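3.2 Cadena de captura y material sonoro

El corpus Grimaneo se grabó entero con la misma cadena: dos micrófonos de condensador de diafragma pequeño, previo a válvulas, conversor a 24 bits. Sin ecualización a la entrada. Sin compresión tampoco – se probó en las primeras tomas y se descartó, el ataque de las percusiones quedaba aplastado y luego no había forma de recuperarlo. La ganancia se fijó una vez por sesión y no se tocó más.

En total, 2072 fragmentos, repartidos entre bombo, caja, bajo eléctrico y voz hablada. Los fragmentos con saturación evidente se repitieron en el momento. Los que presentaban saturación leve se conservaron con etiqueta aparte (ver 3.4), porque interesaba ver cómo respondía el detector de envolvente en condiciones menos limpias.

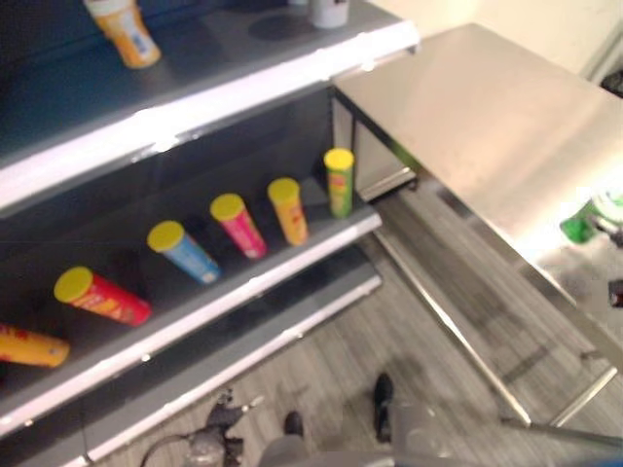 El detector de envolvente es el de Segura en su versión sin modificar, con ventana RMS de longitud fija. Se valoró usar detección por picos pero en material grave daba un rizado muy audible en la señal de control, sobre todo con el bajo por debajo de la primera octava. El tiempo de ataque se dejó constante. El de relajación es la variable que nos interesa: 18 valores, espaciados logarítmicamente, aplicados a cada fragmento de la clase bajo con el bombo como señal de cadena lateral.

Umbral relativo al nivel medio del bombo, no absoluto. Esto es importante para comparar entre sesiones. Rodilla suave en todos los casos.

3.3 Procesado

El procesado se hizo fuera de línea, con el motor Orance. Pasos, por orden:

1. Alineación temporal de bombo y bajo por correlación cruzada. Error máximo admitido, 2 muestras.

2. Normalización de sonoridad integrada, antes de comprimir y otra vez despues. La segunda pasada evita que el oyente prefiera simplemente la versión más alta, problema ya conocido en este tipo de pruebas.

3. Compresión con cadena lateral, con los parámetros descritos arriba. Sin anticipación (lookahead). Con anticipación el bombo gana claridad, pero se oye un hueco previo al golpe que varios oyentes del piloto señalaron como artificial.
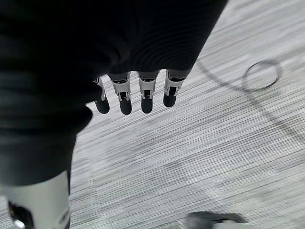

4. Suma y recorte a longitud común. Fundido corto a la salida, misma curva para todos los ficheros.

La saturación de válvulas del previo no se modeló. Queda en la señal tal cual, y por tanto afecta por igual a todas las condiciones. Sería deseable repetir con un previo de estado sólido; no hubo tiempo.

3.4 Etiquetado y subconjunto de escucha

De la colección completa se extrajo un subconjunto de 475 fragmentos para la prueba de escucha. Criterio de selección: centroide espectral bien repartido, sin ruido de sala audible, sin solapamiento de voz. El resto se reserva para el entrenamiento del estimador automático de la sección 4.

Las etiquetas son tres: limpio, saturación leve, dudoso. Los dudosos no entran en la prueba. La sala Grinthorpe, donde se hicieron las escuchas, tiene un modo marcado en graves que se corrigió con la posición de los monitores y no con filtro – preferimos no introducir más fase de la necesaria. Nivel de escucha fijo, el oyente no podía cambiarlo. Pausas libres. Las sesiones fueron todas por la mañana, para reducir la fatiga auditva.

Cada oyente ajustaba además el tiempo de relajación a su gusto con un único control continuo, sin escala numérica a la vista. El valor inicial era aleatorio.
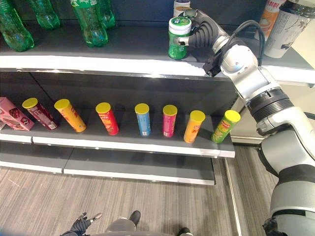 Figura 3. Mano robótica sujetando un tarro verde de tapa blanca en el estante superior.

Los resultados por clase se dan en la sección 5. Adelantamos solo que el ajuste libre tiende a relajaciones más cortas que las elegidas en comparación por pares, y que la diferencia se mantiene al quitar los fragmentos con saturación leve. No tenemos explicación completa. Puede influir el propio control: al moverlo de forma continua el bombeo se hace más evidente y el oyente lo evita. Pendiente de comprobar con un control por pasos.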